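June, a little after 9 p.m.

So I finally did something about the tape! It has been bugging me since we moved into the Weltley place (I swear half of what I own is tape, and I can never find any of it when a box needs closing). I pulled out the yellow tray and decided that was it, tape lives in the tray now, lying flat so I can see the colors. There's purple, there's orange, there's that pale green one I forgot I had. 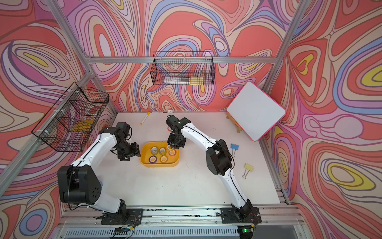 Apolinar Manríquez called right in the middle of it and we talked for 53 minutes, mostly about his sister's wedding out in Grarkwood and whether 231 guests is too many. (It is. I told him so.) He thinks I should get one of those racks you hang on the wall and pull the tape straight off. Maybe, but I like a tray, you can just pick the whole thing up and carry it to wherever the mess is.

Then there's the small stuff, which is always where I lose steam. Markers, clips, all the bits that aren't tape and don't belong with tape.

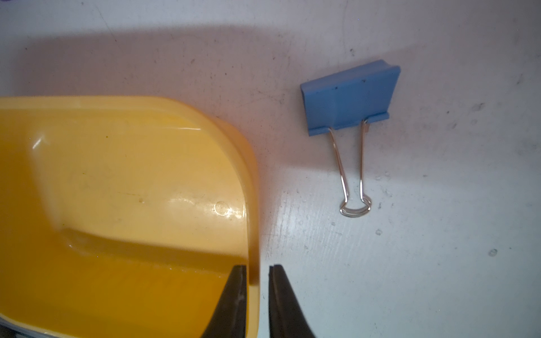 I'm thinking a jar for the binder clips, the blue one included, and the markers can go in the mug with the chipped handle. Gave myself 30 minutes for all this and blew right past it, of course. Still have to mail the Lorico package tomorrow, and at least I know where the tape is. Tea, then bed.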